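Monday, October 7, 2019

**Glove demos, lounge setup, wiping and folding tasks**

Still not convinced by the glove. Writing this down before the Birkett call so I don't soften it later.

Claim from the Jalovetti notes: hand tracking from the glove plus the marker gives the policy everything it needs, and the second view is only there for checking. We have 3,168 demos logged since March. I went through the last 51 and would keep 47 for training. Sounds good until you ask what "keep" means. It means the log has no gaps. It says nothing about whether the arm can do anything with the motion.

Things that bother me:

- Marker pose gets noisy when the back of the hand tips away from the camera. The filter hides it in the plots – I turned the filter off and the wrist track jumps.
- Finger angles drift over a long sitting. We calibrate at the start and then trust it, and I don't see why we should.
- Cable to the glove. People move differently when they're minding a cable, and the policy will learn that too.
- Cloth. The glove knows where the fingers are and has no idea whether they're holding anything.

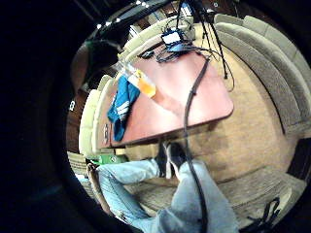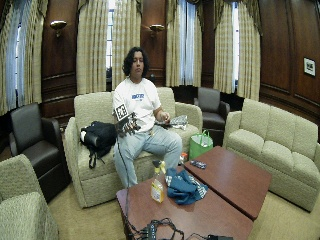 *Lounge setup. First: wide view from the hand-held gripper, cloth and cup on the table. Second: fixed view, glove on the right hand, marker on the back.*

The gripper view bends the table badly toward the edges. Pumemix is supposed to undistort it, and in the middle it does fine. Out near the rim I wouldn't trust a grasp point. Someone wants to merge gripper and glove demos into one set and let the network sort it out. I'd like to see each one work alone first.

Also, replay on the arm is the only test I care about, and we've been putting it off. Griltton release notes say retargeting is "improved." No numbers given.

To do:

- Replay three glove demos on the arm, unfiltered, same cloth
- Recalibrate halfway through a sitting and log the difference
- Same task by gripper only, same table, compare
- Stop quoting the demo total in slides until the replays are done

If the replays hold up I'll take back the part about the fingers. The cable complaint stays.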